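Doing my crypto tax (slowly)

Two years ago my brother-in-law Severino Echevarría talked me into putting $300 into a coin called Lesuvik. I bought it on an exchange called Unura, swapped part of it for something called Zarkard in January, and then forgot the lot. I'm telling you this so you understand how small the stakes are, and how silly it is that I spent a whole weekend on it.

My problem was that swap. I'd always figured that if no dollars landed in my bank account, there was nothing to report. Nope! My accountant (Palacios, the little office above the bakery) told me that trading one coin for another counts as getting rid of the first one, so I need what it was worth in dollars on the day. The actual day, to the hour if I can manage it, and these things bounce around like mad.

So off I went to download my history. Unura gives you a spreadsheet with 46 lines in it, which surprised me, as I'd have sworn I made 4 trades. Most of them are tiny rewards for leaving the coins sitting there – a few cents each, and apparently they all go in as income. One was for less than a cent. I typed it in anyway.

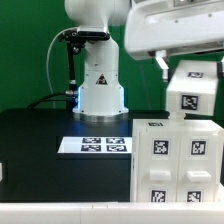

Fees were the next headache. Unura takes its cut in the coin itself, so every fee has its own little dollar value to look up, and the times in the spreadsheet aren't in my time zone. I got two dates wrong before I noticed. By Sunday arvo I had cables on my mind as well, because the old laptop with my wallet on it will only charge if the cord sits just so. The grey one up there loops out in a nice wide arc, and mine has a kink in it that I've taped twice. Anyway, I got the wallet open, found the address I'd sent the Zarkard to, and matched it up. Moving coins between your own wallets isn't a sale, Palacios says, but you want to be able to show that both ends are yours.

End result: a capital loss of $12. I rang Severino to tell him and he asked if I'd thought about buying more while it's cheap. I have not.

If you're in the same boat, download your history now, even if you're not lodging for ages. A mate of mine used an exchange that shut up shop and she's still piecing hers together from old emails. I've saved mine in two places and printed it as well, and it's in the drawer with the rego papers.

Next job is the car insurance, which went up again.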